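Junerton Market

Junerton Market is a weekly open-air market held in the old part of Junerton, and it has long been one of the best-loved places in the district for bread, cheese, garden plants and second-hand tools. It grew out of a butter fair on Penrose Green, and older residents still call it "the Butter" to this day, much to the puzzlement of visitors asking the way.

There is room for 105 stalls in summer, though in the colder months a good many of the plant sellers stay at home. Trading begins at 8 in the morning, when the bell outside the Brilby Arms is rung, and regulars like to be there a little before it.

The local historian Dorothy Wainwright wrote a very readable account of the market, running to 167 pages, with a generous chapter on the stallholders' tables and how they were carried up the hill from Beva. A second edition, with extra recipes, came out in March and is sold at the library. 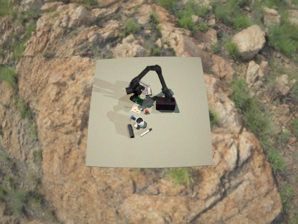
A square tabletop against orange-brown rock and greenery (computer rendering).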